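Open day at the Sayce vehicle emissions test centre

October 7, 2021

The Sayce test centre opened its doors to the public in September for the first time in several years, and I went along for most of the day. The centre measures what comes out of vehicle exhausts and how much fuel or electricity is used along the way. It is run by Grurna, a testing firm that works mainly for van makers and bus operators. Entry was free but had to be booked, and each tour was limited to 40 people.

The site is on the edge of a trading estate, a long walk from the station. There was a shuttle, but I missed the first one. Parking was in the field behind the main building, with charging points kept free for visitors who had asked for one when booking. At the front desk we signed in, handed over bags and were given a badge and a pair of safety glasses. Children over eight were allowed on the tour with an adult, and there was a table of things for the younger ones.

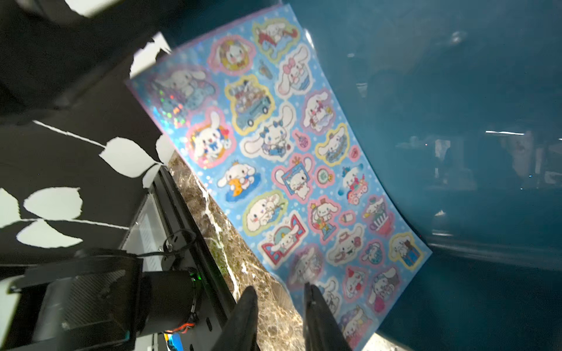 Puppy stickers on a pale blue polka dot sheet.

My group started in the rolling road hall. A van was strapped down with its driven wheels on two large steel rollers, and a technician drove it from the cab while following a line on a screen. The line is the speed the van has to match, second by second, for the whole of the test cycle. If the driver strays too far from it the run is thrown out. The exhaust is collected through a wide hose, mixed with clean air and sent into bags at the far end of the hall, where it is analysed. We watched seven minutes of a cycle that lasts much longer. It was loud, and the fan in front of the van, which stands in for the wind, made it hard to hear the guide.

Next was the cold room. Vehicles are left there overnight so that they start the test at a fixed temperature. Cold starts matter a good deal for emissions because a catalyst does very little until it has warmed up. The guide said that much of the pollution on a short trip in a petrol car comes in the first few minutes, and that this is one of the main arguments between regulators and makers over how a test should be written.

After that came the part I had gone for, a short talk on road testing. Grurna uses a portable unit called the Fononow, which is clamped to the back of the vehicle and samples the exhaust while it is driven on ordinary roads. One was fitted to a delivery van in the yard. The version on show weighs less than the old one and takes one person to fit, where it used to take two. The route goes through the town, along a country road and on to the motorway, and a run is only valid if the split between the three falls within set limits. Roadworks have spoiled a lot of runs this year.

There was a display board with the centre's figures for the past 12 months. It had carried out 3179 tests of all kinds, of which 1695 were on the rolling road. The rest were road runs, evaporation tests and battery range tests. The guide expects range tests to make up a larger share next year as more electric vans come in.

Lunch was sandwiches and soup in the reception building, included in the booking.

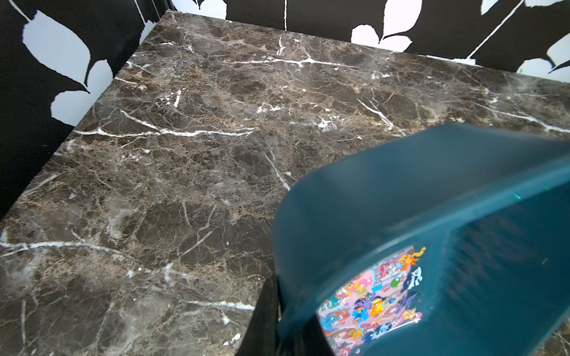 Grenero, the operator that runs most of the buses in the area, had a stand by the door, and its representative told us that the company would back tighter limits as long as the dates were fixed early and then left alone. A bus stays in service for a long time, the representative said, and an operator that buys to one standard and sees it changed two years later is left with vehicles it can't use in some city centres. What the company wants is one set of rules for the whole country and enough notice to order against them.

Several visitors pressed the point. One asked why the company hadn't moved to electric buses already. The answer was that the depot needs a new grid connection, and the wait for it is longer than the wait for the buses. Another asked about fares, and was told that was a matter for a different department.

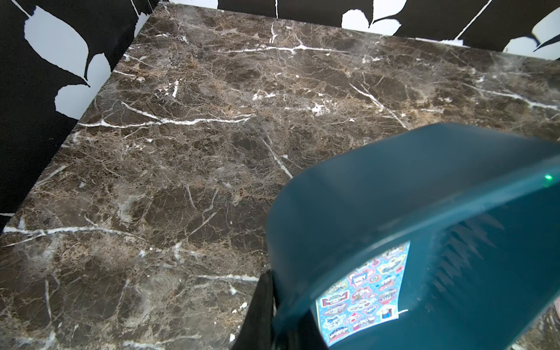

The afternoon was given over to questions with the Grurna engineers, and it was better attended than I expected. Most of the questions were about the gap between official fuel figures and what drivers get on the road. The engineers were open about it. A laboratory test has to be repeatable, so it uses a set speed, a set temperature and a set load, and few people drive like that. They thought the gap had narrowed since the test cycle was changed but would not put a number on it for any one make.

I would have liked more time in the yard and less in the cold room. The sound in the main hall needs sorting out — headsets would do it — and the tours ran late from mid-morning onwards. The staff were patient and answered what they were asked.

The centre plans to hold another open day next year, and bookings will be taken through its website. Anyone going by train should allow time for the shuttle, which runs once an hour and leaves from the far side of the station car park.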